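Speaker notes – strike ballots and the notice rules
Session for workplace reps, second half of the morning
Speaker: Hugo Palacios

Slide 1. Title
Introduce self briefly. Say that the talk covers Great Britain only. Northern Ireland has its own rules and I won't deal with them.
Handout is at the back. It has the same numbering as the slides.

Slide 2. What the talk covers
The process from a failed pay offer to the first day of action. Most reps know the end of it well and the start less well. The legal problems tend to be at the start.
Working example throughout is the Fluven depot dispute. Members there know me, so keep it factual and leave out the personalities.

Slide 3. Fluven – background
Pay claim went in during April. Employer offered a lump sum with nothing on the basic rate. Two meetings, no movement. Branch asked for a formal ballot after an indicative one.
Explain the difference. An indicative ballot can be done by email or show of hands and has no legal effect. A formal ballot is postal, to the home address, with an independent scrutineer.

Slide 4. Who gets a vote
Everyone the union reasonably believes will be called on to take action, and no one else. At Fluven the list had 334 names. Of these, 19 had moved to the Skevis site and were still shown at the old workplace.
Spend time on this. The list was corrected before the papers went out. Had it been found later, the employer would have had something to argue about in court.
Small accidental errors can be disregarded. Do not rely on that.
Ask the room when they last checked their own lists. Leave a pause.

Slide 5. Notice to the employer
Two separate notices. First is notice of the ballot, at least seven days before it opens. Second is notice of action, at least 14 days before it starts, unless the employer agrees to seven.
Both must give categories of worker, workplaces and numbers, with an explanation of how the figures were arrived at. At Calvo the explanation was one line long and the employer's solicitors wrote back the same afternoon. It was redone.

Slide 6. Turnout
At least half of those entitled to vote must do so. Simple majority of votes cast in favour.
In important public services there is a further test – 40 per cent of all those entitled to vote must support the action. This catches parts of transport, health, fire and education. Check before the ballot opens whether your members fall under it.
A spoiled paper counts towards turnout. It does not count as a vote cast when working out the majority. People get this wrong in both directions.

Slide 7. Results
Members and employer must be told as soon as reasonably practicable. Give the full figures, including spoiled papers. At Skevis 98 members were entitled to vote and more than 28 had not updated their address, which made the turnout harder to reach than it should have been.

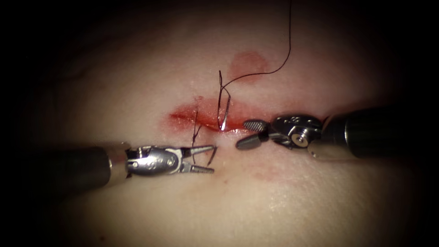 How long does a successful ballot last? Six months from the date of the ballot, or up to nine if the union and the employer agree.

Take that one slowly. The period runs from the ballot and is not restarted by each day of action. If the dispute goes on past it, the members must be balloted again.

Slide 8. Action short of a strike
Overtime bans, work to rule. The ballot paper has to ask about each separately. A yes to strike action does not cover an overtime ban. Paper must also say what type of action short of a strike is meant, and when it is expected to take place.

Slide 9. Picketing
Peaceful, at or near own place of work. A supervisor must be appointed, with a letter of approval, and the police told the name and contact details. Six per entrance is in the Code of Practice. Mention Fasik only if asked – talks there are still open.

Slide 10. Questions
Take written ones first. Anything about an individual's pay deductions goes to the regional office.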